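Search tips, articles, tools
6 min read

Planning a small gripper set for the home workshop: what to pay for first

Many readers write to me that they want to begin with hand-held grippers for teaching a robot, and they start with the shopping cart. I made the same mistake. My first order was two grippers and nothing else, and then I discovered that I had no good table, no place for the cables and no objects to work with. So my first tip is to make the list of tasks before the list of parts.

Write down what you want to practice in the first season. For me it was hanging and folding soft things: caps, dish towels, small bags. Soft things are cheap, you have them already in the closet, and they show quickly if the fingers of the gripper close well. If you plan for cups and jars, you will need different finger pads, and you should put them in the budget now.

The second tip concerns pairs. One gripper looks like half the price, but with one hand you can't hold a rack steady or open a bag. Buy two of the same model, from the same batch if the shop can do it. I took mine from Uko, and I asked them by e-mail before I paid if they sell the small plates and screws separately. They do. A shop that doesn't answer this question I cross out.

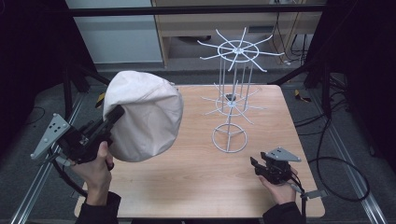 Leave a good part of the money for simple household goods. A display rack, some hooks and a tray cost little, and you will use them every day. I bought most of mine second-hand. Look at the base before you buy – a light rack with a narrow base falls over when the gripper touches it, and then you lose the whole attempt. A bit of museum putty under the ring helps.

My budget for the small things, without the grippers and the computer:

Stands and racks: 31 dollars
Cable clips, sleeves and ties: 19 dollars
Clamps, tape, putty, spare screws: the rest

All together it came to 153 dollars. The clamps from Kubiak were the most expensive part, and I don't regret them, but the plain ones from the hardware store would do for the beginning.

About cables. Measure from the table to the computer with a string, along the way the cable really goes, and add one arm length on each side. A cable that is too short pulls on your wrist and you get tired. A cable that is too long lies on the floor and waits for your foot. Clip it to the table leg and leave a free loop near the hand.

Don't buy a second set in January, when everybody has plans. I wait six weeks after each bigger purchase and write in a notebook what was missing. Two times the thing I wanted on the first day was not in the notebook at the end.

Next time I will write about finger pads and how to clean them.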